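The box, the other box and the things that won't fit in either

I have a cupboard at the top of my stairs that I've been meaning to sort out since we moved to Ollton. It holds spare chargers, empty packaging I'm sure I'll need one day, a travel iron and a truly silly number of soft toys. Every time I open the door something falls on my foot, and every time I shove it back and promise to deal with it on Wednesday. You can guess how that's going.

So when the magazine asked for a piece on sorting, I said yes before they'd finished the sentence. I've now read 49 pages of notes on bins and dividers (my evenings are wild), and I've come round to one simple idea that I got from a shop called Khondokar, down by the station. One bin for hard things, one bin for soft things. Don't mix them, don't label them, just start.

I was doubtful. My instinct has always been to sort by room, or by owner, or by how guilty I feel about having bought it. But hard and soft behave so differently once they're in a container! Boxes lean on each other and leave awkward triangles of wasted space, and you have to turn them about until they sit nicely. Plush toys simply squash. You can pile them up above the rim and they'll forgive you, and there's always room for one more if you push. 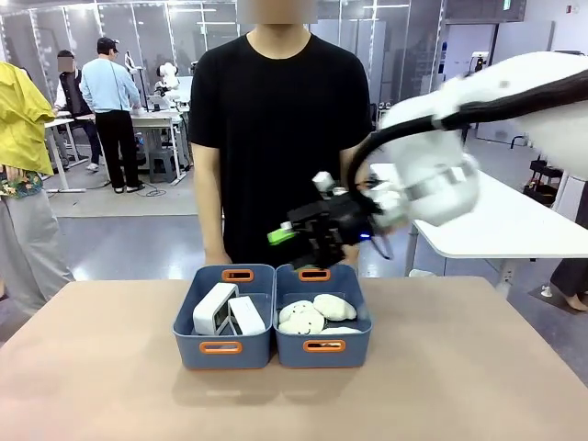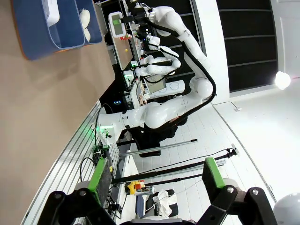
White boxes on the left and plush toys on the right in the first picture; a divided blue bin on the tabletop in the second.

Handles matter more than I'd thought, too. I used to buy whatever was cheapest and then carry it downstairs hugged to my chest, unable to see my own feet. Now I want a proper cutout front and back, big enough for a whole hand, and I like it in a colour that stands out - orange on blue-grey is very cheerful, and you can find it in a dark cupboard without swearing.

My other rule is to do it on a table. Sorting on the floor is how I end up sitting cross-legged at 7 in the evening, reading the instructions for a kettle we gave away. At a table you stand up, you get on with it, and you can walk right round the thing if you're stuck.

I did my own cupboard in 4 goes, with a lot of tea. The hard bin filled up first and I had to be firm about the packaging. The soft bin took everything except a very long draught excluder shaped like a dachshund, and he now lives on the landing.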